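Cómo grabar demostraciones por teleoperación en el simulador

En esta guía explico el procedimiento que usamos en el proyecto Coradari para enseñar al brazo una tarea con un pomo de pared. Supongo que usted ya tiene instalado el simulador y que el mando está emparejado.

1. Abra la escena y espere hasta que el brazo quede en la posición inicial. No toque el mando durante este tiempo.
2. Pulse «Grabar» y acerque el extremo del brazo al pomo con velocidad baja. Yo recomiendo el 30 % para las primeras sesiones.
3. Antes del contacto, haga una pausa corta y corrija la orientación de la muñeca. 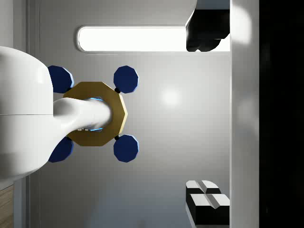

4. Mueva el mando con un gesto continuo. Si usted se detiene muchas veces, la política aprende también las paradas, y después es difícil quitarlas.
5. Retroceda en línea recta, suelte el gatillo y guarde el episodio.

Para esta tarea grabamos 300 episodios y reservamos 100 más para la validación. Mi colega Si-eun Kwak prefiere repetir de inmediato cada intento malo; yo los marco y los borro al final del día. Las dos maneras son válidas.

Si el brazo vibra cerca de la pared, baje la ganancia del mando y reinicie la escena. Los archivos se guardan en la carpeta «episodios», con un número correlativo.

Tanvir Kanagaratnam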